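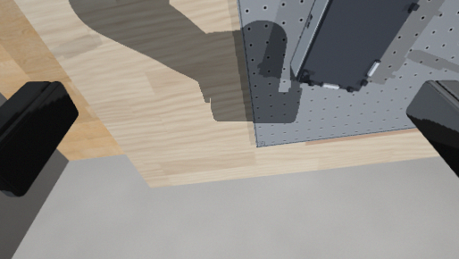 开放日仿真抓取演示 搭建和讲解步骤（接班的人看这个）

写得急，先能用再说。二月那场是在 Wonbridge 楼里的 2107 做的，下次多半还是这间。流程基本没变，改过的地方我在后面写了。

适用范围：仿真里的夹爪操作演示，观众能看屏幕，也能上手遥操作。真机那边归 Quintero 组，他们有自己的一份，别混着看。

先准备的东西

跑仿真的主机。带独显的那台，不要拿办公用的小机器凑合，上回试过，阴影一开就卡。
投屏的大屏，75 寸，推车上那块。遥控器在推车背面的袋子里。
手柄2个。一个用，一个充电，轮着来。
一根够长的网线。无线别指望，人一多就不行。
Skakura 场景包，版本以共享盘里 open_day 文件夹的为准，自己电脑上的旧版本请删掉。
Resamton 的遥操作插件。跟场景包分开装的，老有人忘。
纸胶带，地上贴线用。

前一天

一、开机，更新，重启。更新一定放在前一天做，当天早上不许点更新。有一回就是早上弹了个驱动更新，有人顺手点了确定，然后第一批观众看了半天进度条。

二、装场景包。解压到根目录下，路径里不要有中文，也不要有空格。有中文的话贴图读不到，桌子会变成一片粉色。

三、装插件。装完在设置里看到 Resamton 那一栏就算好了。没看到就重启一下软件再看。还没有，检查是不是装到别的用户名下面去了，这台主机有2个账户，登陆演示那个。

四、打开场景，检查这几样：
夹爪在不在，两根手指能不能开合。
木桌、洞洞板在不在。
板上那个深灰色的件在不在，有没有陷进板子里。陷进去的话点复位，复位还陷就把它往上抬一点点再保存。
影子。机械臂的影子会落在桌面上，这个是正常的，别去关灯光。

影子这件事多说两句。总有人觉得挡视线，想把阴影关掉。关掉以后画面确实干净，但是观众判断不出夹爪离桌面多高，上手的时候一个劲往桌上怼。开着就好。嫌黑的话把环境光调高一档，最多一档，再高木纹就发白了。

五、录一段备用视频。完整跑一遍，从夹爪靠近到放下，录屏存桌面，文件名写清楚。现场崩了就放它，边放边重启。

六、手柄充电。手柄充电。手柄充电。

当天早上

到了先开空调和主机，屏幕晚点开没关系。

接屏。分辨率选跟大屏一致的，缩放调成百分之百，不然界面上的按钮会跑到屏幕外面去。系统通知全关，聊天软件退出，是退出，最小化不算。

把软件切到两个窗口：左边全局视角，右边夹爪旁边那个近景视角。近景视角里手指会从画面两侧伸进来，看着有点怪，但观众喜欢这个，小朋友尤其喜欢。操作的时候也要看它，全局视角对不准位置。

贴线。操作的人站线里，排队的站线外。线贴得离屏幕远一点，近了后排什么都看不见。

跑一遍。完整跑，不要只点开看一眼就说好了。

演示流程

每一批按这个顺序来：

1. 开场。一两句话，说清楚屏幕上是仿真，桌子、板子和零件都是电脑里算出来的。不说的话后面一定会有人问机器人在哪个房间。

2. 自动跑一次。按播放，什么都别讲，让大家先看。这一步忍住，很多讲解的同学一紧张就从头讲到尾，观众眼睛不知道放哪。

3. 慢放一次。这次讲。讲夹爪怎么靠近，为什么先停在上方，手指张多开。讲到影子可以停一下，让观众看影子和手指的距离怎么变小，这个很直观，比报坐标强多了。

4. 请人上手。手柄递过去之前先按复位。左摇杆平移，右摇杆转向，肩键开合。就讲这三个，别的键不讲。插件里把其它键锁上，锁的位置在 Resamton 那栏最下面。

5. 失败了怎么办。会失败的，大部分人第一次都夹不住。让他再试一次，然后你按复位，换下一位。不要抢手柄过来示范，再小的小孩都会不高兴。

6. 收尾。回到自动播放，留点时间提问，把人引到 Quintero 那边去看真机。先看一眼那边排队长不长，长的话多留一会儿再放人。

讲的时候注意

术语少用。“末端执行器”直接说夹爪，“碰撞体”就说它知道自己碰到东西了。家长里偶尔有同行，会问得很细，单独聊，别在讲解中间展开，其他人会走光。

别承诺任何东西。有人问什么时候能买、能不能做家务，就说我们这里做的是装配和抓取方面的仿真，别的不清楚。

有人问仿真和真的一不一样。照实说，不一样，摩擦和线缆最不像。在仿真里练好了再上真机，还要调。

近景视角看久了会晕，我自己看半天也晕。讲解的人换班勤一点。

常见毛病

画面卡。先看有没有人又开了录屏。没有的话把反射关掉，阴影留着。
夹爪自己动。手柄漂移，换另一个。换了还动，拔掉重插，插件要重新识别一下，等它提示灯变了再动摇杆。
手指合不上。多半是夹着桌沿了，看近景。复位。
零件飞了。对，会飞，夹得太狠物理引擎就把它弹出去。复位就行，观众一般会笑，跟着笑就完了。事后把夹持力调小一格。
整块板跟着零件一起动。板子的固定选项没勾。属性里找“固定”，勾上，保存场景，再载入一遍。
近景全黑。相机钻到桌子里去了，按恢复默认视角。
屏幕没信号。线。十次里面基本都是线，先按紧再怀疑别的。
软件直接崩。放备用视频，重启软件，场景会自动载入上一次保存的，所以中途不要乱保存！改坏了又保存的话从共享盘重新拷一份。

这次改了什么

原来自动播放放在最后，现在提到最前面。
近景窗口比以前大，全局窗口缩了。
去掉了问答抽奖，太吵，隔壁来说过。
上手环节加了锁键，之前有人一通乱按把场景语言切了，找了好久才切回来。
还没改的：复位之后夹爪的初始位置偏低，新手一推摇杆就撞桌。我知道，没来的及弄。谁有空把初始高度抬一抬，存进共享盘，文件名后面加个日期。

收场

主机正常关机，别直接断电。手柄放回盒子，插上充电。
地上的胶带撕干净，上次留了一截，保洁有意见。
备用视频删掉，下一场重新录，旧的和新场景对不上。
录到观众脸的素材一律不留。
大屏推回去，遥控器放回袋子里。
钥匙还前台，签字。

有问题在共享盘那个文档里留言，别发私信，我会漏。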